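Finding the commit that broke something with git bisect

Last February a date filter in Wornwood, our reporting tool, stopped returning rows for the final day of a month. The last release that worked was 2,217 commits back. Reading through them was out of the question, so Mebrat Gebreyes and I used git bisect.

You need one commit you know is bad and one you know is good. Start with a clean working tree, then run:

git bisect start
git bisect bad
git bisect good v3

Git checks out a commit halfway between the two. Build it, try the thing that fails, and type git bisect good or git bisect bad. Git picks the next one. Ours took 12 rounds. 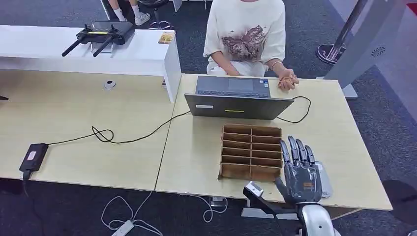 If a commit won't build, don't guess. Type git bisect skip and Git will choose a neighbor.

When you have a test that reproduces the bug, let Git do the typing:

git bisect run ./check-filter.sh

The script should exit with 0 for good and 1 for bad. Use 125 for a commit that can't be tested. Keep the script outside the repository, or it may vanish when an older commit is checked out.

At the end Git prints the first bad commit. Copy the hash somewhere, then run git bisect reset to go back to your branch. I forgot this step and made two commits on a detached HEAD. They were easy to recover with git reflog.

If you mark a commit wrong, save the output of git bisect log to a file, delete the bad line, and load it with git bisect replay.

Tsehay Moges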